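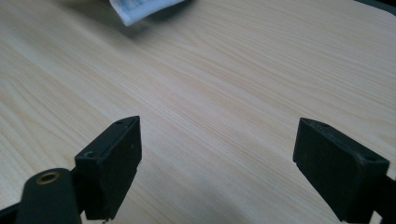
Guides > Local Government > Petitions

How to Submit a Petition to the Woketti Town Council

Any resident aged 18 or over can ask the council to debate a local matter. You need 60 valid signatures for a written reply and 1000 for a full debate.

1. Check that the matter belongs to the council. Roads, parks, parking and trash pickup do. Schools and the county bus line don't, and a petition on those will be sent back.

2. Write the request in one or two sentences. Say what you want the council to do. "Reopen the Nyarko Street footbridge to bicycles" is fine. "Improve transportation" is too vague to vote on.

3. Get the signature sheet from the clerk's office. Copy the full request onto the top of every page before anyone signs - pages without it are thrown out.

4. Collect signatures. Each person prints their name, signs, and gives a street address. A P.O. box doesn't count. One person can't sign for a spouse.

5. Gather extra. The Okska Park petition lost almost 13 percent of its names at checking, mostly for missing addresses.

6. Number the pages and make a copy. Hand the originals to the clerk, Kavitha Iyer, before 5 p.m. and ask for a stamped receipt.

The clerk checks names against the resident list and writes to the lead petitioner. If the petition goes to debate, you may speak for 5 minutes. Petitions handed in after October are normally held over to the new year's agenda.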